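El trapo negro

Capítulo 1. Antes de comer

Domingo Echeverría llegó al taller con la mochila mojada y el cuaderno seco, que era lo que importaba. La competición de Skirex era en diciembre y al equipo le faltaba la prueba de las telas. Con los cubos no habían tenido problemas. Con las telas, todos.

Sala ya estaba junto a la mesa blanca. Había llevado un trapo negro de su casa y lo había soltado encima sin doblarlo.

—Hoy hacemos cien —dijo ella.

—Ayer dijiste lo mismo.

—Ayer hicimos 2.

Domingo abrió el cuaderno. El último intento apuntado era el 1118. Para presentarse tenían que llegar al 1738, una cifra que había puesto el profesor Soltetti sin dar explicaciones. Escribió 1119 en el margen y cogió su pinza de mano. La cerró sobre una punta del trapo y tiró hacia él, despacio, hasta que la punta se quedó en una tira retorcida.

—Para ahí —dijo Sala.

Él paró. El resto del trapo seguía arrugado en mitad de la mesa. 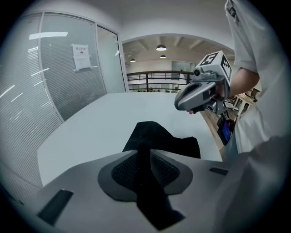
Capítulo 2. Después de comer

Comieron en la escalera, un bocadillo cada uno. Sala preguntó si en el otro instituto, el Kastden, también ensayarían con trapos.

—Con toallas —dijo Domingo—. Me lo contó mi prima.

—Las toallas son más fáciles.

—Pesan más.

Discutieron un rato sobre toallas. Después subieron y Soltetti los esperaba con el cuaderno abierto. Había pasado las páginas hacia atrás, hasta octubre, y señalaba una columna con el dedo.

—Siempre empezáis por la misma esquina —dijo—. Si el programa aprende de esto, solo va a saber una esquina.

Domingo miró la columna. Era verdad. Llevaban alrededor de 100 intentos seguidos así y ninguno de los dos se había fijado.

—¿Los borramos? —preguntó Sala.

—No. Cambiad de esquina.

El profesor se fue a buscar un café. Sala giró el trapo, lo levantó con las manos y lo dejó caer otra vez. Domingo pasó la hoja, escribió el número siguiente y le tendió el lápiz.

—Apunta tú —dijo—. Esta la hago con la izquierda.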